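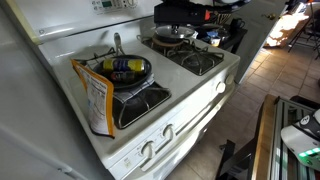
Der Gasherd (auch Gaskochherd, in Österreich veraltet Gasrechaud für die kleine Ausführung ohne Backofen) ist ein Küchengerät, bei dem Speisen über offener Gasflamme erhitzt werden. Betrieb mit Erdgas oder Flüssiggas, je nach Düsensatz. Übliche Bauform im Haushalt: vier Brenner, darunter der Backofen, hinten eine hochgezogene Rückwand. Über jedem Brenner liegt ein Rost, bei vielen Geräten aus schwarzem Gusseisen, der das Kochgeschirr trägt und den Abstand zur Flamme hält. Digitalanzeige und Tasten sitzen bei manchen Modellen oben in der Rückwand, die runden Drehknöpfe vorn am Gerät. Die Kochmulde ist meist emailliert, weiß ist die klassische Farbe.

Aufbau. Das Gas gelangt vom Hahn über die Düse in das Mischrohr, nimmt dort Luft auf und tritt am Brennerkopf aus. Brennerdeckel lose aufgelegt, zum Reinigen abnehmbar. Richtig eingestellte Flamme: blau, ruhig, ohne gelbe Spitzen. Gelbe Spitzen deuten auf Luftmangel oder falsche Düse hin. Bei Umstellung der Gasart sind die Düsen zu tauschen – alle, auch die im Backofen, was gern vergessen wird.

Brennergrößen. Starkbrenner, Normalbrenner, Sparbrenner. Die Anordnung ist von Hersteller zu Hersteller verschieden, eine feste Regel gibt es nicht. Der Topfboden soll die Flamme abdecken; schlägt sie seitlich hoch, verfärben sich Griffe und Rand.

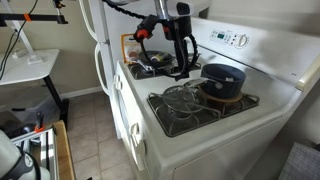 Dorntoner Haushaltslexikon, S. 198

Geschirr und Ablage. Grundsätzlich eignet sich für Gas jedes hitzefeste Kochgeschirr, auch mit leicht unebenem Boden, anders als beim Glaskeramikfeld. Pfannen mit Antihaftbeschichtung nicht leer erhitzen. Stielkasserollen werden mit dem Stiel zur Seite oder nach hinten gestellt. Untersetzer aus Kork gehören unter den Topf, solange der Brenner aus ist; das Material verkohlt an der Flamme und schützt dann gar nichts mehr. Glasdeckel mit Metallrand vertragen Dampf, aber keine direkte Flamme, auf dem Rost liegen sie nur bei kaltem Brenner gut.

In kleinen Küchen dient der ausgeschaltete Herd regelmäßig als Abstellfläche. Dosen, Gewürztütchen, Fläschchen landen in der Pfanne oder lehnen an der Rückwand, besonders wenn daneben gleich der Kühlschrank steht und eine Arbeitsplatte fehlt. Vor dem Zünden ist alles abzuräumen. Geschlossene Dosen dürfen nicht erhitzt werden (Berstgefahr).

In der Musterküche Prevgate, eingerichtet für die Vorarbeiten zur zweiten Auflage, blieb zwischen Herd und Wand kein Platz für ein Regal. Dort wurde der Herd zwischen den Mahlzeiten als Tablett benutzt, was sich in der Praxis bewährte, sofern die Hähne zu waren.

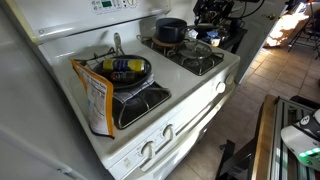

Steinarsdóttir, Fachredaktion Küche und Hauswirtschaft

Textilien am Herd. Geschirrtücher und Topflappen sind die häufigste Nachlässigkeit. Ein gefaltetes Tuch unter der Pfanne schont zwar den Rost vor Kratzern und verhindert das Klappern beim Abstellen, muß aber vor dem Kochen weg. Gleiches gilt für Folienbeutel, die vorn an der Ecke der Kochmulde stehen. Sie schmelzen schon bei Strahlungswärme vom Nachbarbrenner und kleben dann auf dem Email fest. Entfernen nur nach völligem Abkühlen, mit Holzschaber.

Reinigung. Roste in warmem Wasser mit Spülmittel, Gusseisen danach sofort abtrocknen. Brennerköpfe nie nass einsetzen, sonst zündet es schlecht. Verstopfte Austrittsöffnungen mit einer Nadel freimachen, kein Zahnstocher, der bricht ab. Emailflächen ohne Scheuermittel. Die Vertiefungen unter den Rosten sammeln Krümel und Fett und werden leicht übersehn. Drehknöpfe lassen sich bei den meisten Geräten abziehen.

Sicherheit. Neuere Geräte haben eine Zündsicherung: erlischt die Flamme, schließt das Ventil. Bei Gasgeruch Hahn zu, Fenster auf, keine Schalter betätigen, Haus verlassen, von draußen anrufen. Anschluss und Düsenwechsel nur durch den Fachbetrieb. Für ausreichend Zuluft ist zu sorgen, ein gekipptes Fenster reicht nicht in jedem Raum aus.

Siehe auch
Backofen
Brennerdeckel
Geschirrtuch
Kochmulde
Topfuntersetzer

Zuletzt bearbeitet: Juli
© Votus Verlag, Dornton – Kontakt – Impressum – Nach oben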